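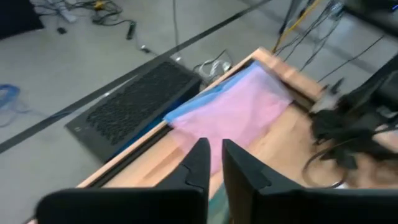

About Dernside

Dernside builds and maintains Saber, a Linux distribution for small servers, and Civdale, the package mirror and update service that goes with it. The company is based in Wurkcombe. Staff work on packaging, kernel configuration, release testing and customer support. Most of the code is public, and the same packages are delivered to paying and non-paying users.

The company began as a hosting business. It ran a fleet of rack servers for local firms and kept its own set of patches on top of a general-purpose distribution. The patch set grew with each upstream release until rebasing it took longer than the support window of the release it was based on. The patches were then split out, the build scripts were rewritten, and the result was given its own name and version numbers. The hosting business was closed once the last contracts ended. Former hosting customers were moved to Saber on their own hardware or to another provider, as they chose.

What Saber is

Saber is a server-only distribution. There is no desktop edition and no graphical installer. The default image contains a kernel, an init system, a shell, a package manager, an SSH server, a firewall front end and the tools needed to configure disks and network interfaces. Everything else is installed from the repository.

The repository is deliberately small. A package is accepted when a member of staff has agreed to maintain it for the full life of the release. If that person leaves the company, the package is reassigned or marked for removal at the next release. It is not carried forward unmaintained. A list of packages without a maintainer is published with each point update.

Supported hardware is 64-bit x86 and 64-bit ARM. Support for 32-bit systems ended with Saber 4. Users who still depend on 32-bit libraries can install a compatibility set on x86 hosts, but it receives security fixes only and will not be part of the next major release.

Releases and support periods

A major release of Saber appears every 20 months and is supported for 5 years. Point updates appear between major releases and contain bug fixes, security fixes and hardware enablement. They do not change the major version of any library that other packages link against.

The kernel is the one exception to the frozen package set. Each release ships with a long-term kernel, which is the default for the whole support period, and an optional newer kernel that is replaced as upstream moves. The newer kernel is intended for hosts with network or storage controllers that the default kernel does not drive. We do not recommend it for other machines. Tickets that concern the newer kernel are accepted, but the first reply will usually ask whether the problem also occurs on the default one. 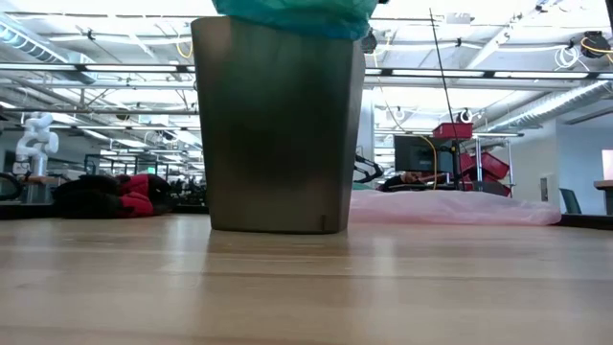

Upgrades are supported from one major release to the next. Skipping a release is not supported. The upgrade tool checks free space, held packages, third-party repositories and the boot loader configuration before it changes anything, and it stops if any of these checks fail. The checks can be run separately with the dry-run option, which writes a report to the log directory and exits. On hosts with a copy-on-write root file system, the tool also takes a snapshot and adds a boot entry for it. On other file systems the administrator is expected to have a backup.

Configuration files edited by the administrator are kept. The new default is written beside the existing file with a different suffix, and a list of all such files is printed at the end of the run. Merging them is a manual task. We have looked at automatic merging several times and have not found a method that handles the mail server and the name server configurations safely.

How packages are built

All packages are built from source in clean containers without network access. Source archives are fetched in a separate step and compared with recorded checksums. A build that tries to reach the network fails.

Each package is built twice on different hosts and the outputs are compared. Where they differ, the package is flagged and the maintainer is notified. Most differences come from embedded timestamps, file ordering or parallel build races. A flagged package can still be released if the maintainer records a cause, and the recorded cause is shown on the package page.

Signing takes place on a machine that is not connected to the build network. Packages are carried over in batches, signed, and returned to the staging area. Release keys are replaced with every major version. The old key remains in the keyring package until the release it signed reaches end of support, and is then revoked.

Civdale

Civdale distributes packages to Saber hosts. It consists of an origin server, a set of public mirrors and a client that runs on each host. The client selects a mirror by measured latency, downloads the signed index, and verifies both the signature and the index date. An index older than 8 days is refused, which limits the harm from a stale or deliberately frozen mirror. The limit can be changed in the client configuration, and sites that update by physical media will need to change it.

The same software can be run inside a private network. A local Civdale server holds a copy of the repository, or a chosen part of it, and hosts are assigned to update groups. A group can be pinned to a dated snapshot and moved forward on request. Many sites keep a small test group on the current snapshot and hold production hosts some distance behind it.

Public mirrors are run by universities, network operators and a number of companies. A mirror needs enough storage for all supported releases plus one in testing, and must synchronize at least every 4 hours. Mirrors that fall behind are dropped from the client list automatically and return when they have caught up. No action is needed from the operator.

Civdale does not collect host names, package lists or user counts. The mirrors keep ordinary web server logs under the rules of whoever operates them. The client sends a release number and an architecture in its request header and no other identifying field. A private Civdale server does record which hosts have applied which updates, but this information stays on that server.

Security reports

Security problems should be reported by encrypted email to the address on the contact page. The public key is on the same page and in the keyring package. Reports are acknowledged by a person. If the problem is in upstream code, it is passed to the upstream project with the reporter's agreement, and a fix is prepared under whatever disclosure schedule that project sets.

Advisories are published in plain text and in a machine-readable format. Each one lists the affected packages, the fixed versions and whether a service restart or a reboot is needed. Severity ratings are our own and may differ from those of upstream, usually where a feature is compiled out of the Saber package or disabled in its default configuration. The reason for any difference is given in the advisory.

Live kernel patching is not offered. It was tested on the previous release and withdrawn before general availability because patches that touched the scheduler could not be applied reliably under load.
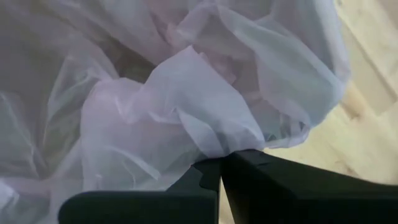

Paid support

Dernside is funded by support contracts. There is no separate enterprise edition, and no package is held back from the public repository. A contract covers a stated number of hosts and gives access to the ticket system, telephone support during office hours, and help with upgrade planning. An extended contract adds cover outside office hours for faults that stop a production service.

Support includes every package in the repository. It does not include software installed from other sources, although staff will usually help to find out whether the fault lies in Saber or elsewhere. Custom packages can be built and hosted in a private section of Civdale for contract holders. The customer remains responsible for tracking upstream changes to those packages unless this has been agreed in writing.

Contracts run for a year. A host may be replaced by another during that time without notice to us. Virtual machines are counted by physical host, and containers are not counted.

Contributing

Bug reports are accepted from anyone. Please include the release number, the package version and the output of the report tool, which removes passwords and private keys from the configuration files it collects. Check the archive before attaching it to a public bug. The tool does not recognize every format.

Patches to packaging files can be sent to the development mailing list or opened as a merge request. Changes to upstream code should go to the upstream project first. We carry local patches only where a fix has been accepted upstream but not yet released, or where a change is needed for the Saber file system layout. Planning for the next major release opens on the same list in May.

Page last revised January 2021.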